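How Does a Workshop Plan for a Robot?

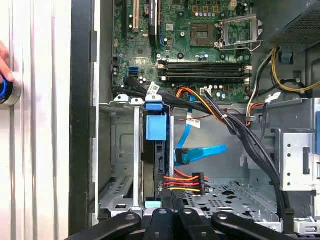

A robot gripper at an open desktop computer. The green part is the motherboard.

Buying a robot is a lot like planning a big trip. The ticket is one cost, but you also need food, a place to sleep and a bag to carry your things. A workshop that wants a robot has to add up all the costs before it spends any money.

Let's follow one workshop, called Rullolano. It takes in old computers, takes them apart and saves the parts that can be used again. The workers there wanted a robot arm to help with the job.

Start with the job

The first step is to write down what the robot will do. "Help with computers" is too big. "Pull out a cable" or "lift out a hard drive" is much better.

A computer is a hard place for a robot to work. Look at the colored wires and the blue cables. They bend, and they are in a different place in every computer. The metal parts stay put, so they are easier. Rullolano picked hard drives as the first job and left the cables to people.

Pick the hand

The part of a robot that grabs things is called a gripper. Most have fingers that open and close. Wide fingers are good for boxes, but they may not fit between parts that sit close together. Before you choose a gripper, you measure the smallest space it has to reach into.

Rullolano looked at two grippers. One was made by Stala and the other by Leltolum. The workers tried both on the same old computer and wrote down which jobs each one could do. They chose the Stala gripper. It cost more, but the fingers could be changed when they wore out.

Make a budget

A budget is a plan for money. It shows how much you have and what you will spend it on. Here are some things that were in the Rullolano budget:

The arm. This was the biggest cost.
The gripper. It is often sold separately from the arm.
A small camera, so the robot can get a close view of its work.
A strong table that does not shake.
Spare fingers, at $48 a set.
Safety training for the workers.

The table, the camera and the first spare fingers came to $1,446 together. That is a lot of money for things that are not even the robot! If the workshop had left them out, it would have had an arm and nowhere to put it.

Plan for time, too

Money is only part of the plan. People have to set up the robot, test it and fix mistakes. Rullolano set aside 100 old computers for testing. The workers called this the Namboodiri test, after the name of the room where they did it.

They also planned who would work near the robot. Some jobs need a person to hold or move things while the robot is running. Those workers have to know where the stop button is and where to keep their hands.

Try it yourself

Pick a chore you do at home, such as putting away spoons. Pretend you are buying a robot to do it. Write down the exact job, the smallest space the gripper must reach and everything else you would need to buy. Then choose a price for each thing and add them up - you can make up the prices, or ask an adult to help you look for real ones.

Words to know

Budget: a plan for how money will be spent.
Gripper: the part of a robot that holds things.
Motherboard: the main board inside a computer, where the other parts connect.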